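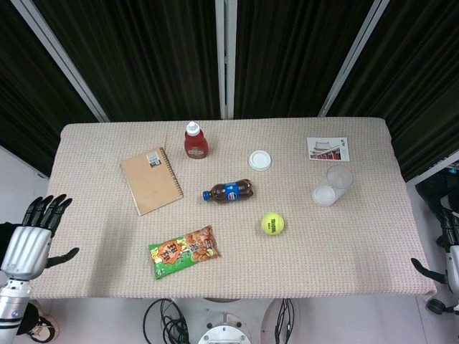 The Ferry to Covel

The last ferry to Covel left at 6:40, and my aunt was on it with two suitcases and a lamp. I was eleven. I carried the lampshade because she didn't trust the deckhands with it.

She had lived in our back room since before I could read. It had one window, a bed that folded up against the wall, and a smell of furniture oil that never left, even years later when my father kept paint in there. She worked at the Kivar cannery until it closed in September. After that she sat at the kitchen table for two weeks with the newspaper, and then she told my mother she had taken a job on the island, keeping house at the Hotel Després.

My mother said the hotel was falling down.

"Then they'll need me," my aunt said.

The two of them packed without talking. My aunt owned a winter coat, four dresses, a sewing box, and a set of steak knives she had won in a raffle. The knives stayed with us. She said hotels had knives.

I had asked if I could go along for the crossing and come back on the morning boat with the mail. My mother said no, and then at supper she said yes, and I didn't ask what had changed. She gave me a sandwich and 15 dollars folded inside a handkerchief, and she pinned the handkerchief inside my jacket pocket.

It was a calm night. The passengers were mostly men going back to the quarry. They slept sitting up, with their hats over their faces. My aunt chose a bench near the engine room door where it was warm, put a suitcase on each side of us, and held the lamp between her knees.

"You can put that down," I said.

"It'll roll."

I set the lampshade on my own knees. It was yellow and had a burn on one side the size of a dime. I knew how the burn got there. I had turned the shade crooked one night, trying to make shadows on the wall, and left it touching the bulb when I went to bed. She had never mentioned it to my parents. She had turned the burned side to the wall, and it faced the wall for three years.

After a while she asked me what I wanted to be. She had never asked me that before. I said I might want to drive the ferry.

"Pilot it," she said.

"Pilot it."

"You'd be home every other night. You could do worse."

I ate half of the sandwich and gave her the other half. She took the ham out and ate the bread first. Then she ate the ham, and she wiped her fingers on the inside of her coat hem where it wouldn't show.

The crossing took almost two hours. I went out on deck once by myself and stood at the rail. Our town was a short row of lights with a gap in it where the cannery had been. I looked for our house, but it was behind the church and I couldn't have seen it in daylight either. When I came back inside she was asleep with her chin down and both hands around the neck of the lamp. I had never seen her asleep. At home she was up before anybody, and she kept her door shut at night.

At Covel a boy from the hotel met us with a hand truck. He tied the suitcases on and reached for the lamp, and she shook her head. We walked up the hill behind him. The road was gravel and there were no streetlights, and he kept turning around to see if we were still there.

The hotel was not falling down. The porch sagged at one end and some of the shutters were gone, but there was a fire going in the front room and the floor had been swept. A woman behind the desk wrote my aunt's name in a ledger, crossed it out, and wrote it again in a different book.

"That one's for guests," she said.

They gave her a room on the top floor under the slope of the roof. The bed was a real one that stayed down all day. There was a small table beside it, and my aunt put the lamp on that and held out her hand for the shade. She screwed it on and switched on the light. Then she stepped back to look.

The burn was facing the room. I waited for her to turn it. She looked at it for a minute, and then she opened a suitcase and began hanging up her dresses.

I slept in the bed and she slept in the chair. She wouldn't have it any other way. In the morning the fog was so thick that the ferry whistle sounded like it was coming from the wrong side of the island. She walked me down to the dock in her apron with her coat over it. She had already been up and working. Her hands smelled like bleach.

"Do you have your money?"

I felt for the pin. "Yes."

"Give it to your mother. All of it. Tell her I paid for your breakfast."

She hadn't paid for it. The cook had given me eggs for nothing. But I said I would.

The mail sacks went on first, and then me. I stood at the stern, and she stayed on the dock with her arms crossed. She didn't wave and I didn't either. The fog took the dock before we were past the breakwater.

She was at the Després for the rest of her working life. She came home for Christmas most years and slept in the back room on the folding bed, and she complained about it. I never piloted anything. I sold insurance on the mainland, and I went out to see her less than I should have.

When she died the hotel sent over her things in one of the same two suitcases. The lamp came separately, wrapped in a blanket, in the arms of a deckhand who said he had been told not to set it down. I asked him where the shade was.

"In the wheelhouse," he said. "They didn't want me carrying both."

I walked out along the dock to get it.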